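15th September

Traffic counts, Grutdale ring, continued from the last entry

Started by re-reading the Mirkon note on the bus station closure. Their claim is that shutting the Priltotport interchange added the whole of the morning delay on the southern approach. I don't believe it, or at any rate I don't believe they can show it from what they've got. They have one tube counter on one arm of the junction, and they've compared a week in term with a week out of term. You could close nothing at all and get a jump from that.

Our own figures for the same arm: 1096 vehicles in the peak hour, both lanes, buses included. Mirkon's base figure leaves the buses out and their closure figure seems to leave them in. I've written to ask. If they confirm it, the before and after columns can't sit in the same table, and I'd like their chart taken off the shared page until somebody has redone it.

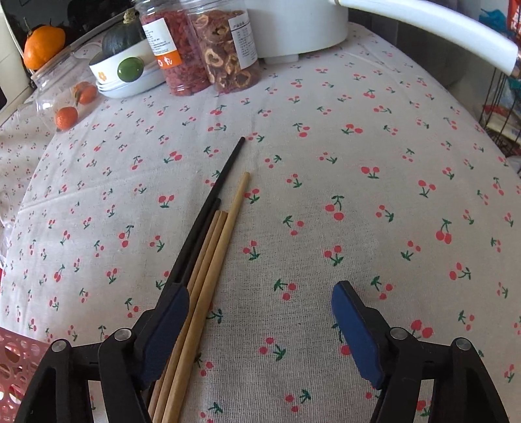
Then there's the journey time data. The mean for the stretch from the Stoyanova roundabout to the station slip went up after the closure, fine, but the mean is being dragged about by a handful of very long runs. I went through those by hand. Several are plainly vehicles that stopped – one "journey" includes what must be a delivery, unless the driver fancied a long sit outside the builders' merchant. Took out everything that stood still with the queue moving on both sides of it. Left with 93 usable runs. Not many, and I won't have anyone quoting a percentage off them.

With those gone the rise is still there. I'd half expected it to vanish, so that's one to the other side. But it's smaller, and it's bunched into the early part of the peak. After that the two curves lie more or less on top of each other. A closed bus station ought to hurt all the way through, I'd have thought, with the replacement stops blocking the nearside lane the whole time. An early bulge looks more like people setting off sooner on the strength of what the radio told them. Can't prove that either. Writing it down so that I don't later pretend I knew.

Signal timings: the junction was supposed to go over to the diversion plan on the first morning. The log says it did. The log also says it did last December, when we stood there and watched it run the ordinary plan right through to lunch. So I'm treating the log as a statement of intent. Need someone at the kerb with a stopwatch before we put any weight on it.

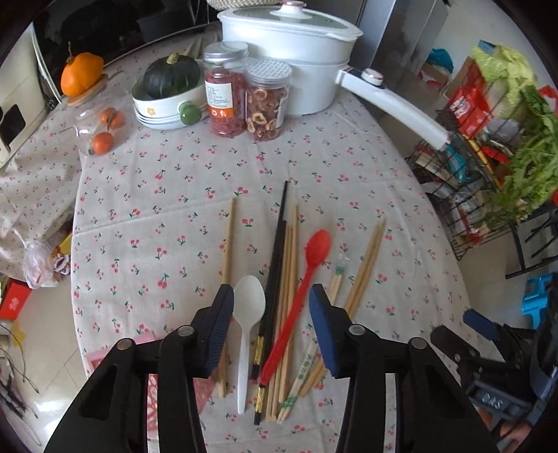
Spoons and chopsticks on the cherry cloth.

Tried the queue model again after the break, with the nearside lane cut to half its flow at the replacement stops. It gives a queue right back past Stoyanova, which did not happen on either of the 2 days we filmed. Halved the effect again and it fits nicely. I distrust that. If I can get a match by turning one knob until it matches, all I've learned is where the knob was. Saved both runs in the shared folder, the second marked DO NOT QUOTE in the file name.

Also the detector on the station slip is reading zero between buses and then a lump of vehicles all at once. Stuck relay or a bad buffer, same as in spring. Anything from that loop since the closure should be left out, including the pretty graph on the office door.

To do:
Chase Mirkon about buses in or out.
Ask for term dates and redo the comparison on matching weeks.
Stopwatch check on the signals, two mornings at least.
Report the slip detector (again).
Find out when the diversion signs really went up, as I've now been given 2 different answers.

Until the weeks match I'm putting the effect of the closure down as "some, early" and leaving the box for the number blank.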